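# 7 Short Trips, Long Claims

A student comes home from two weeks in a hill village and says that it changed her life. She is probably telling the truth. The question for this chapter is a different one: did it change anything for the village, and how would she know if it had?

Short health trips abroad, run by universities, churches and charities, are now an ordinary part of student life. Most are sold with the same few words. Communities will be "empowered", care will be "sustainable", students will "make a difference". We will ask you to read such words slowly. By the end of the chapter you should be able to take a trip report, strip out the adjectives and say what is left.

## 7.1 A trip report

Take the Pranedel visit, a programme we shall return to several times. It was run each April by the student travel arm of Givia, a small health charity based in Rostport. In its last full year it sent 66 students to the district, and the report afterwards gave one figure in large type: 1,917 patients seen.

It is a good figure for a poster. Look at what it leaves out. The report does not say how many of the 1,917 were the same person queuing twice, once for the dentist's table and once for eye tests. It does not say what was wrong with them, what they were given, or whether anyone checked on them a month later. "Seen" is doing a great deal of work in that sentence.
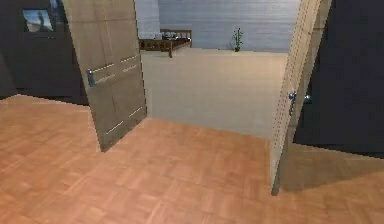

*Figure 7.1 Open door on a parquet floor.*

Siham Karam, who ran the district's own clinic for nine years, kept a plainer record. She wrote down what happened in the weeks after each visit. Her notes show that blood pressure tablets were handed out in 90-day packs, and that the clinic could not supply the same brand when the packs ran out. Some patients switched to what the clinic had. Others waited for the next visit, eleven months off. Karam never called the visits harmful. She wrote that they were "planned around term dates", and left it there.

## 7.2 Who is the trip for?

Each student on the Pranedel visit paid £3,000, flights included. Supporters of such trips often reply that the money would not otherwise have been given. They may be right — people do give more readily to a niece with a rucksack than to a clinic they have never heard of. But this is a claim about givers, and it can be tested like any other. Very few organisers have tried.
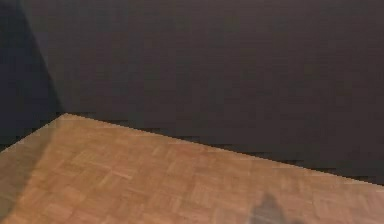
*Figure 7.2 Dark wall above a wood floor.*

A second defence is that the students learn. No doubt they do. If learning is the purpose, though, we should judge the trip as teaching, and ask the usual things of it. Was anyone qualified watching? Would the same student be allowed to take blood, or pull a tooth, at home? In the neighbouring district of Ghauri, the health office began asking visiting groups that second question in writing. Two groups withdrew. A third came with fewer students and more nurses, and stayed longer.

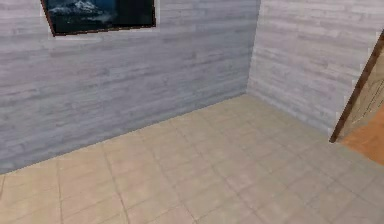

None of this proves that short visits are useless. Eye surgery teams, for instance, can do lasting good in a few days, provided that someone local handles the aftercare. The trouble is that a strong case for one kind of visit is often borrowed to support another. A cataract operation and an afternoon of handwashing songs are both "outreach", and they have almost nothing else in common.

## 7.3 Before you read on

Find a report or web page from any short health trip. Underline every statement that could, in principle, be shown to be false. Keep the page by you, as you will need it for Section 7.5, where we look at what a fair comparison group might be and why the village down the road is usually a poor one.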